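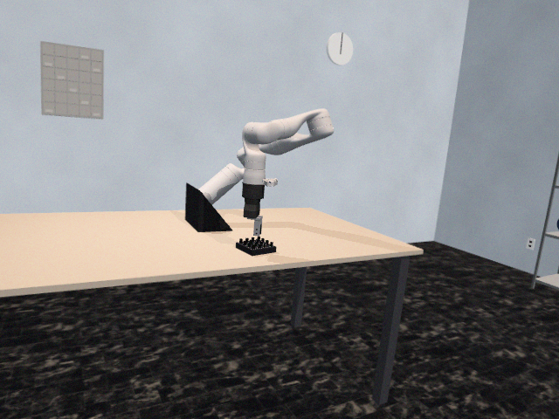
White arm on the long table.

November 6, 2022

Rain since the morning, so I stayed in with the family papers and did not go to Nitport as I had planned. I wanted to finish the Leemans page before the winter, but I see now that it will be December at the earliest.

The question is still the same one. My grandfather always told us that Leemans comes from "leem", the clay, and that the first of us was a man who made walls with it. I liked this story very much as a child. But in the book I borrowed, the name is explained as "son of Leman", and Leman is an old first name, perhaps the same as Lieveman, a dear man. So I have two fathers for one name and I must choose, or write down both.

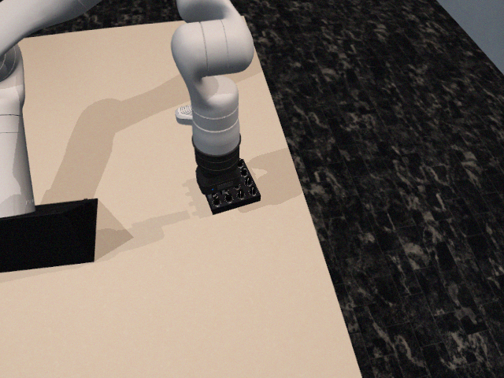
I wrote both. Then I crossed out the clay, and after lunch I put it back with a question mark.

The parish register from Steltosthorpe is more difficult. On page 123 there is a burial of one "Jno. Leamans, stranger", and on page 214 a baptism of a girl Leeman, the father not given. The hand is the same in both, I am almost sure of it - the long L with a small hook at the foot. Did he come over the sea with the cloth workers? It would be very nice, but wishing is not a source. I copied the two entries letter by letter, with the spelling mistakes. 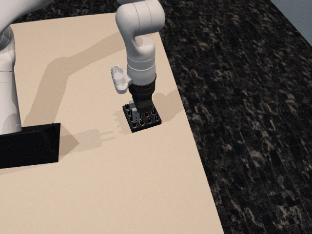

In the evening Stijn telephoned. He has now 2,184 names in his tree and he is proud, maybe a little too proud. I asked him how many have a document behind them and he began to speak about the weather. He did promise to send me the letter of our great-aunt, where she spells her own surname in two ways on one sheet.

I must also return the book, it is already 5 days late.
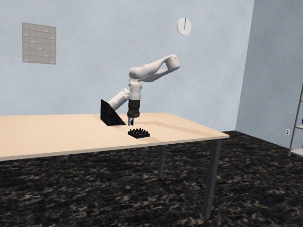

Before bed I read my notes again and found that I had written "Leamans" with one e too many in the fair copy. Corrected it in pencil. Tomorrow I will write to the record office and ask if the pages between the two entries can be copied, and what they charge for it.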